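Lellidgate Toy Library
Before-You-Lend Safety Checklist, with comments
Revised October

Welcome, and thank you so much for giving up part of your morning to look over our toys! We have 338 toys on the shelves now, which is a lovely number and also a lot of little wheels and seams to keep an eye on. Please work through the list for each tub that comes back. The comments underneath are mine, and you're welcome to add your own in pencil.

1. Tub and label
[ ] Tub number matches the card
[ ] Lid closes properly, no split corners
[ ] Piece list is inside and readable
Comment: The old Kikedix tubs go brittle along the handles after a few winters in the shed. If you can flex the handle and hear it creak, move everything into a new tub and copy the number across in thick marker.

2. Soft toys
[ ] Seams hold when tugged firmly
[ ] Eyes and noses tight (embroidered ones are fine)
[ ] No stuffing showing, no musty smell
[ ] Ribbons and ties sewn down or taken off
Comment: Give the seams a proper pull, a good deal harder than feels polite. The spots that go first are under the arms and where the tail joins. A small gap can be mended with doubled thread and put back out the same day, but a loose eye means the toy goes to the mending basket, however much you love its face.

I do the soft toys and the odds and ends together, with everything out of its bag and where I can get at it, and I find I'm much fairer about what stays and what goes.
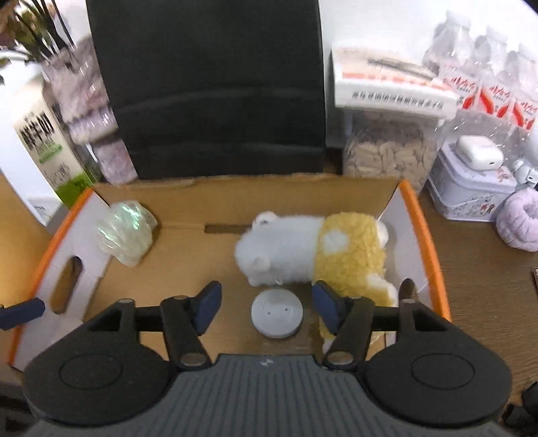

The other thing that helps is doing the small ones early, while your eyes are fresh and the kettle hasn't boiled yet. By the end of a long morning every button looks tight enough — I've caught myself passing things at noon that I'd have put aside at 9.

3. Small parts
[ ] Anything that fits in the choke tester is out of the under-threes tubs
[ ] No cracked plastic or sharp edges
[ ] Magnets fully enclosed
Comment: The choke tester lives on the hook by the sink. Please don't guess by eye. If a magnet has come loose, the whole set comes off the shelf, even if only one piece is damaged.

4. Battery toys
[ ] Battery cover needs a tool to open
[ ] No white crust or leaking
[ ] Sound isn't painfully loud held near the ear
Comment: Button batteries get no second chances here. If the screw is missing from the cover, tape the toy shut, put it on the high shelf and write it in the book.

5. Ride-ons and bigger things
[ ] Wheels turn freely and don't wobble
[ ] Handlebar grips cover the ends
[ ] No rust you can feel with a fingertip
Comment: Tub 255 is the Jolavus trolley, and its back left wheel works itself loose every couple of months. Tighten it whether or not it seems to need it.

6. Cleaning
[ ] Hard toys wiped, rinsed and dried
[ ] Washable soft toys through the machine in a pillowcase
[ ] Bath toys squeezed out, and binned if anything black comes with the water
Comment: Spare cloths are in the Uddin Street cupboard, bottom shelf, behind the paints. Please hang the used ones over the rail when you're done.

Initials: ________
Tubs checked: ________
Put aside for mending: ________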